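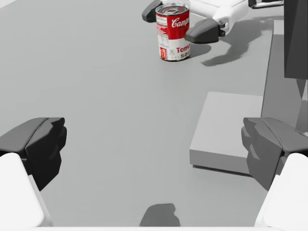
fluvside_fan wrote:
Not buying it. Pappas posts a letter saying they're "resting" for a while, and 2 days later tickets for the Skalia show are still on sale. Which is it?

9 replies · 7 shares

marlow_tapes
The venue sells those tickets, the band doesn't. Give them a week.

fluvside_fan
They said "give us a week" in July too. I'm still out the booking fee from Pleslow.

quietrow
I got my Pleslow money back, fee included. Did you even write to them?

fluvside_fan
Twice. Got a form reply.

dimmerswitch
The letter reads like the label wrote it. "Our dear listeners"? When have they ever talked like that?

marlow_tapes
On the first album sleeve, for one.

dimmerswitch
Fine, once. I'm still not booking a hotel.

612 views · Share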